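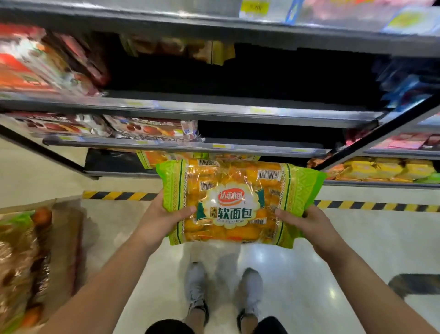
Gervasio Lagos wrote to ask whether individually wrapped soft rolls are worth the extra packaging when a sliced loaf costs less, and whether they hold up in a child's lunch box until noon.

Both questions were considered in the present review, prepared for the Kestinow residence dining service. The product assessed is the large bag of Soft French Bread sold under the 达利园 label (法式软面包). The bag has a clear centre window, and each roll is sealed separately inside.

Flavour and texture. The crumb is fine and slightly sweet, closer to a milk bun than to anything a French baker would recognize. Tasters who expected a crust were disappointed. Those who wanted something to eat with tea were generally satisfied, and 2 asked where it could be purchased. Rolls warmed briefly in a toaster oven lost some of their softness and gained very little in return.

Lunch box use. Rolls packed at breakfast were somewhat flattened by midday but remained soft. They do not split neatly and are poorly suited to sandwiches. Jam is manageable; sliced meat is not.

Storage. The outer bag does not reseal once torn, although the inner wrappers make this a minor matter. The bag is bulky and occupies most of a standard cupboard shelf. Residents with limited space should look for a smaller size.

Packaging. The quantity of plastic is considerable. Households that finish a loaf within a few days have little reason to change. For a person living alone, the separate wrapping reduces stale bread noticeably.

Rating: recommended as a snack, with reservations. Not recommended as a replacement for table bread.

Reviewed 26 Oct 2022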